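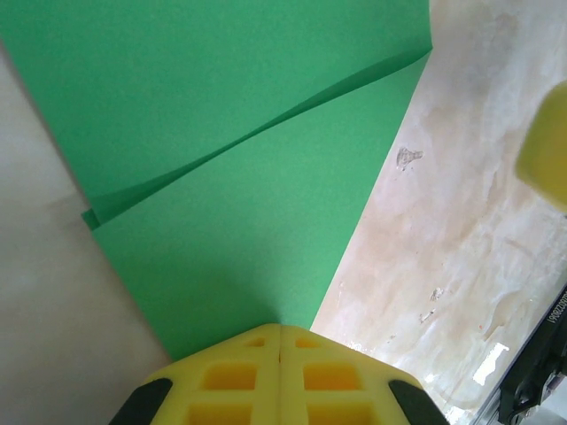 Last edited: Tue 19 February

Forums > Paper & Cards > Handmade Cards and Letters > Does anyone still fold their own envelopes?

marshmallow_lane
Hello everyone, I've been reading along for ages and finally have something to ask. My mother-in-law passed along a big stack of colored paper when she moved to Fluvarton, and I've decided that this is the year I stop buying envelopes. I write a lot of letters (too many, my husband says, but he isn't the one getting such nice ones back!) and I never find a bought envelope that fits the cards I make. The green is my favorite of the lot, very bright, the sort of green you can spot from across the street. My trouble is the long diagonal fold. I line it up, I press it down, and when I turn it over there's a little point sticking out at one end where the layers didn't meet. Is it me, or the paper? And do you all use a template, or do you just go by eye?

pinwheel_pat
Welcome, and I'm so glad you stopped lurking! It's almost surely the paper not starting out square. Big sheets from a pad are often a hair longer on one side than the other, and on a small fold you'd never know, but on a long diagonal it all piles up at the corner. Fold it corner to corner first without pressing, hold it up to a window, and see which edge hangs over. Trim that and try again. I spent a whole December blaming my hands for this, making envelopes for the family cards and getting crosser and crosser, and then my sister came over and put a square against the pad.

Quyên Nông
I go the other way on this, Pat. I never trim first. If you press from the middle of the crease out toward both ends, the paper drifts less and the point mostly goes away. If you start at one end and run your thumb all the way along, you push the top layer ahead of you the whole way. A bone folder helps, but the back of a spoon is just as good and you already own one.

As for templates, I have two that I cut from cereal boxes, one for small cards and one for long letters, and I've used them so much that the corners have gone soft. I would not go by eye for anything that has to go through the mail.

old_inkwell
Respectfully, I wouldn't send a homemade envelope through the mail at all without putting it inside a bought one. I had a lovely one come back to me in pieces. The flap caught on something and that was that. For handing over at a birthday, fine, fold away.

pinwheel_pat
Oh, I can't agree with that! I've mailed them for years and lost maybe a couple, and I've had store envelopes come open too. It depends on your glue. A thin line of glue right out to the edge of the flap, no gaps, and let it sit under a book overnight. If you leave the tip of the flap loose, then yes, it will catch.

old_inkwell
Well, mine was glued to the edge, and with good glue. I'm only telling you what happened to me.

Ganedcombe_Gran
Can I put in a word for keeping a list? I wrote down every letter I sent from the day I retired, and I'm at 2,488, and most of the later ones went in envelopes I made from calendars and old maps. Plenty of them got where they were going. I will say that dark or very bright paper needs a white label for the address – my mail carrier, a very patient woman, asked me nicely to stop writing on purple in blue pen. Your green may be all right with a thick black marker, but try it on a scrap first and look at it under a poor light.

Quyên Nông
Yes to the label. And check the paper weight too, marshmallow_lane. Thin craft paper lets the writing inside show through, which I learned after sending my aunt a letter about my cousin. A liner fixes it. Plain tissue is fine.

marshmallow_lane
You are all so kind, thank you! I tried the window trick last night and Pat was right, the long side really was a bit longer. Then I did the middle-out pressing as well, so I can't say which of you cured it, but I got 30 folded before bed and only the first few had the point. I'm going to mail one to my friend at Mac Mathúna with a label on it and one without, and I'll come back and say how they did.

old_inkwell
Put your return address on both.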